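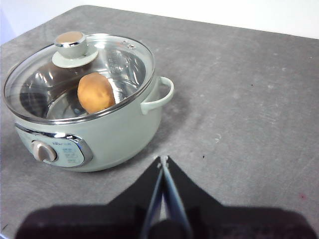
Guides > Kitchen > Pludumero electric hot pot > Section 4: First use and everyday cooking

4.1 Before you cook for the first time

1. Take out all the packing, including the card under the pot.
2. Wash the glass lid and the inside of the pot with warm water and a soft cloth. Dry both.
3. Wipe the outside with a damp cloth only. Do not put the pot in the sink or the dishwasher.
4. Stand the pot on a flat, heat-resistant bench or table, clear of curtains and overhead cupboards.
5. Fill to the lower mark with cold water, fit the lid and boil for 5 minutes. Turn off, let it cool and tip the water out.

Note: A faint smell during the first boil is normal. If it is still there after a second boil, stop using the pot and contact the Renach service desk.

4.2 Fitting the lid

The lid has a metal band around its edge, with a group of small steam holes on one side.

1. Hold the lid by the knob and lower it straight down onto the rim.
2. Turn it until the steam holes face away from you and away from the wall.
3. Check that the band sits level all the way around. A tilted lid will rattle and drip.

Caution: Steam leaves the holes with some force once the water boils. Keep hands and faces away from that side. Never cover the holes with a tea towel.

4.3 Boiling a whole potato

We suggest this as a first dish. It needs no stirring and it shows how your pot behaves at a steady simmer.

1. Scrub the potato and cut out any eyes or green patches. Leave the skin on.
2. Put the potato in the pot, then add cold water until it is covered by two fingers' depth. Stay below the upper mark.
3. Add a pinch of salt if you like.
4. Fit the lid as in 4.2.
5. Plug in, choose the high setting on the front panel and wait for the boil.
6. Drop to the low setting and cook for 18 minutes.
7. Lift the lid and push a skewer into the thickest part. If it meets any firmness, cook for another 4 minutes and test again.
8. Turn the pot off at the panel, then at the wall. Take the potato out with tongs or a slotted spoon.

Note: Times are for a medium potato. Several potatoes of the same size take much the same time once the water is boiling – a large one takes longer. Old floury potatoes may split if left on high.

Caution: Do not switch the pot on with food in it and no water. The floor of the pot heats quickly and the skin will scorch onto the steel.

4.4 Moving and emptying the pot

1. Unplug the pot and wait until the bubbling stops.
2. Take the lid off, tilting it so that steam escapes on the far side.
3. Use both side handles, with dry oven mitts, and pour slowly into the sink.

Do not carry the pot by the lid knob. The lid is not locked to the body.

4.5 Marks on the steel

White or rainbow-coloured patches on the inside come from minerals in the water and are harmless. Starch from potatoes can leave a grey ring at the waterline. For either, simmer water with a spoonful of white vinegar for 5 minutes, rinse and dry. Steel wool will dull the finish – use a soft sponge.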